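June
By Ludger Gerlach

4.2 Placing the bedside table and lamp

1. Finish the bed first. Attach the headboard to the base, lay the mattress and tighten all bolts a second time.

2. Set the Rarneck nightstand in the corner between the bed and the wall, open cubby facing the room. It should stand level without packing under the feet.

3. Leave the wall plate within reach. Bring the lamp cable over the back edge of the top – never under the bed base.

4. Stand the lamp on its round base and straighten the shade.

CAUTION: Do not lift the lamp by its shade or stem.

5. Place the daybed across from the bed with its backrest to the wall. Keep a clear aisle of at least 300 mm on the bed side while you work, and widen it once the boxes are out.

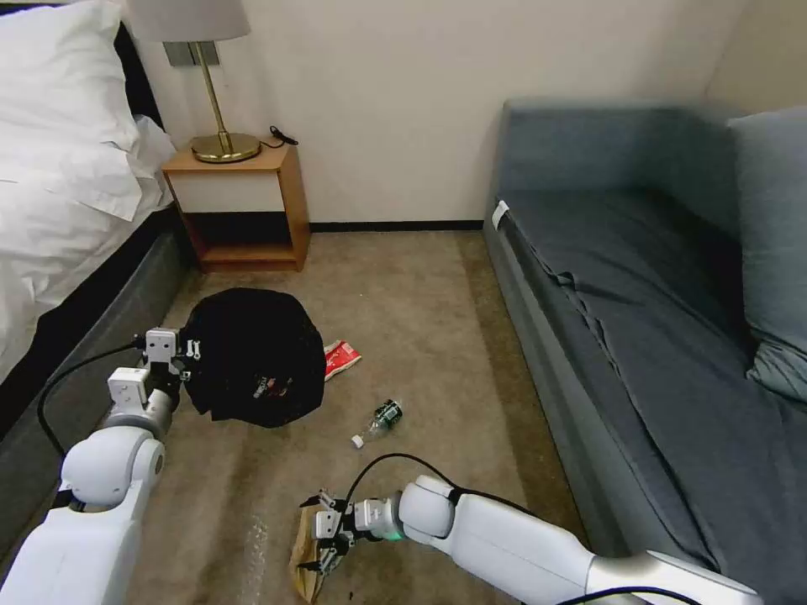

Etia Room Guide, p. 2748

A finished corner has the pillow at the headboard, the duvet hanging over the side of the mattress, and the carpet clear between bed and daybed. A loose cover on the seat cushion may crease along the front. Pull it toward the wall and smooth it by hand.

NOTE: Leave the label tag on the seat cushion. Skelia needs it to match replacement covers.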